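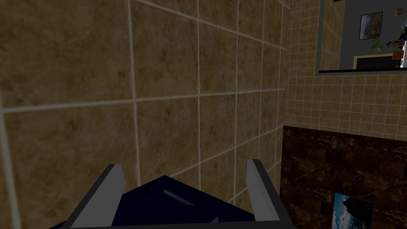 Open day at Dretora – who else went?

ruediger_h
6 March 2025
I visited the Dretora open day with my colleague Xiuying Tang. I write down my impressions while they are fresh, please excuse my English.

The main demonstration was in the simulator. Visitors could drive the gripper through a virtual apartment, and most people in my group were sent to the bathroom. It has large brown tiles on one wall and small beige ones on the next, and there is a mirror. Mrs. Tawhiri, who guided us, explained that repeating tiles make it difficult for the software to know its position. I found this part very interesting.

The real arm was shown for only two short runs. I had hoped for more.

javi_urrutia
I was in the later group. For me the simulator was the weak point. I paid for a train to see machines, and I can look at a screen at home.

ruediger_h
I understand this, but I don't agree. They told us they ran 700 trials in simulation before they touched the hardware in February. It is fair that they show where the work happens.

fatima.y
Did they say anything about the mirror? In our lab we use Saarinen for rendering, and reflections always cost us time.

ruediger_h
Only a little. The mirror shows the room with the plant and the picture on the wall, and she said the depth estimation does not like it. I asked if they filter it out and she said "partly". I did not get a better answer.

javi_urrutia
In my group somebody asked the same and was told it is solved. So which one is true?

fatima.y
Maybe both, if they mean different versions. I will write to them – they answer e-mails quite quickly.

javi_urrutia
Please post it when you have the answer. The coffee was good, I admit that. And the building is from 1872, the stairs are very steep if you go next time with luggage.

ruediger_h
There is an elevator behind the reception, on the left side.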